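Speaker notes: Keeping simulated test scenes honest
Pruselora technical standards briefing, 7/8/23
Speaker: Themba Xaba. Questions on the annex to Hậu Phùng.

Slide 1. Title

Welcome those joining from the Fatau site. State that the slides and these notes will be placed on the shared drive after the session, and that the notes are the fuller record of the two.

Explain the purpose. The house rules for simulated manipulation scenes were issued as a draft in July. Comments have been received from the test group and from Flevum. The talk goes through the rules that attracted comment and records what has been settled.

Slide 2. Why have rules at all

A simulated kitchen is a test bench. We would not accept a bench in the laboratory whose layout was changed between one trial and the next with no entry in the log, and the same discipline should apply to a bench made of meshes.

Give the Tarawneh case briefly. Two teams reported results on what both called the counter scene. The first had run with the clutter fixed. The second had allowed it to move at each reset. Both reports were written in good faith, and neither said which it was. The figures could not be compared and the work had to be repeated. Do not name the teams.

Slide 3. Scope

The rules apply to any rendered scene used to report a success rate, inside or outside the company. They do not apply to scenes made for demonstration, provided that no figure is quoted from them.

They do not replace the safety assessment of a physical cell. A policy that has passed in simulation has passed in simulation only. Fouad Dabbas has asked that this be said aloud at every briefing, so please say it slowly.

Slide 4. Rule one: the scene record

Every scene carries a record. The record gives the scene version, the random seed, the arm and gripper models, the mounting position of the base, the camera position and the list of movable objects. A result submitted without its record will be returned to the author.

Flevum asked whether the seed alone would be enough. It is not. A seed reproduces a layout only for as long as the code that reads it stays the same, and ours has changed twice this year.

Slide 5. Rule two: number of trials

A reported rate requires 1,000 trials per task. For internal progress notes, 90 trials are permitted, and the note must say so in the first paragraph. Rates from the two kinds of run are not to be placed in the same table.

Expect an objection on computing time. The answer agreed with Gianni Serra is that long runs may be booked overnight, and that a booking not taken up is released after 48 hours.

Trials that end in a simulator fault are counted and listed separately. They are not to be quietly dropped and run again.

Slide 6. Rule three: clutter

Objects that are not part of the task must still behave as objects. They have mass and friction, and they may be knocked over. Fixing them to the worktop is allowed only where the record says so.

Pause here. This rule drew the most comments. The test group's concern was that loose clutter makes failures harder to explain. That is accepted. The group may keep a fixed version for fault finding, but the reported rate comes from the loose version.

Slide 7. Rule four: the start pose

Each trial begins from the start pose given in the record. The gripper is empty and clear of the work surface and of every object on it. The margin is checked by the script and not by eye.

Where the start pose is varied on purpose, the range of variation is recorded and every pose within it must meet the same condition.

Slide 8. Rule five: what surrounds the task

Backgrounds matter to any policy that works from images. Windows, furniture and distant views are part of the scene and fall under version control with everything else. A change of sky is a change of version. Bilal Atallah has prepared a short script that compares a new render with the stored one and flags differences for review.

Slide 9. A kitchen scene under the rules

Leave this slide up while going back over rules three to five. Allow the room time to look before speaking.
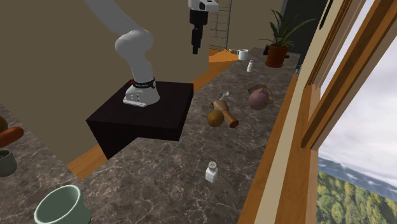

Slide 9: Simulated kitchen counter, with the arm on its pedestal and the gripper empty above the worktop.

Points to make:

The gripper points straight down with nothing held, and it hangs clear of the counter. For rule four, remind the audience that looking clear is no substitute for the scripted margin.

Take the two white shakers as the talking point for object names. One stands in the foreground and the other is further back near the mug. A task that says only "the shaker" is badly written. The task sheet must give each object its own name, and the name must match the record.

The mill or bottle lying on its side serves for rule three. The record must state the orientation of each object at the start, and not only its position.

Finish on the window. The mountains and the forest are covered by rule five in the same way as the worktop.

Slide 10. Reviews and exceptions

Each scene is reviewed by 2 people, neither of whom built it. Exceptions are granted in writing by the standards lead and lapse when the scene version changes.

Existing scenes may be used without a full record until the next release. Reports drawn from them should carry the words "record incomplete" beneath the title.

Slide 11. Questions

If asked about deformable objects — cloths, bags, food — say that a separate annex is in preparation and that comments should go to Hậu Phùng.

If asked whether suppliers will be held to the same rules, the answer is yes for new contracts. Existing contracts are being looked at one by one, and no date can be given today.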